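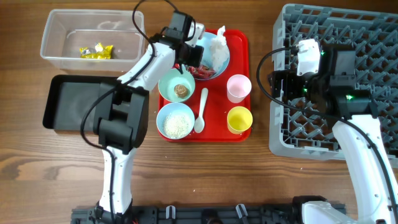

Meter recalibration after tariff change, who pays?

Posted in: Licensing and Meters
Asked by Eero Kallio, 22 Sep 2019

I drive a licensed cab in Nimdale on a lease from Hekasar. The city approved a new tariff in May and every meter had to be reset and resealed. Hekasar sent the car to Amaral for the work, which took two working days, and has now put a charge of $215 on my weekly statement. It is listed as "tariff update, meter test and seal." I was also charged the full lease for the two days the car was off the road.

My lease says the driver covers "consumables, fuel and fines" and the company covers "statutory equipment." The meter belongs to Hekasar. It is bolted in and I am not allowed to touch it.

Can they pass this on to me? And does anything in the license conditions deal with lease charges while a cab can't legally work? I have the statement and the test certificate. The certificate names Hekasar as the vehicle owner.

Pushpa Bansal

Start with the license, then the lease. They cover different things.

In Nimdale the vehicle license is held by the owner. The duty to keep the meter accurate, tested and sealed is a condition of the vehicle license, and it sits with the license holder. Your driver's license only obliges you to use the meter on hired trips and to stop working if the seal is broken. Nothing in it makes you pay for testing.

That does not stop the owner from recovering the cost from you by contract. Whether Hekasar can do so depends on your lease. A taximeter in a licensed cab is required equipment under the vehicle conditions, so on the wording you quote I would read it as "statutory equipment." It is plainly none of the three driver items. Check for a separate schedule of charges, usually at the back, and check whether the lease lets them change that schedule by notice. 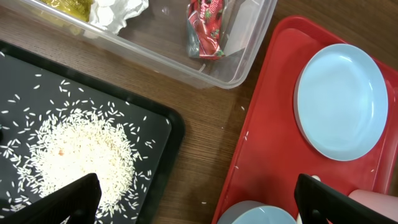 Rice on a black tray.

Lease for days off the road is harder. The license conditions are silent on it. Look for a clause headed "availability" or "abatement." Many leases reduce the weekly amount only after a set period off the road, and two days may fall short of it.

Dispute the charge in writing and keep the letter short:

1. Quote the statutory equipment clause by number.

2. Attach the statement and a copy of the certificate.
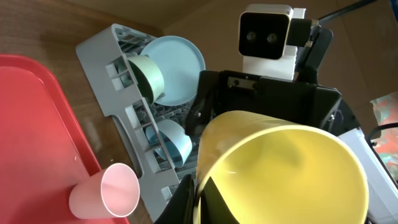 3. Ask for the clause they rely on, and give them 14 days to reply.

4. Keep paying the undisputed part of the lease. Holding back the whole amount could put you in default.

Engelbert Mösli

Had the same from Vistham when I leased from them. Complained, got the meter fee back, never got the days back. Small claims if they won't budge. I wouldn't lease again.

Zainab Akinola

Agree with Pushpa on the meter. One addition: ask for Amaral's invoice. If the lease allows cost recovery at all, it may be limited to the amount paid, and a handling fee on top would need its own clause. Also check that the seal number on the certificate matches the one on your meter. If it doesn't, call the licensing office before you take another fare.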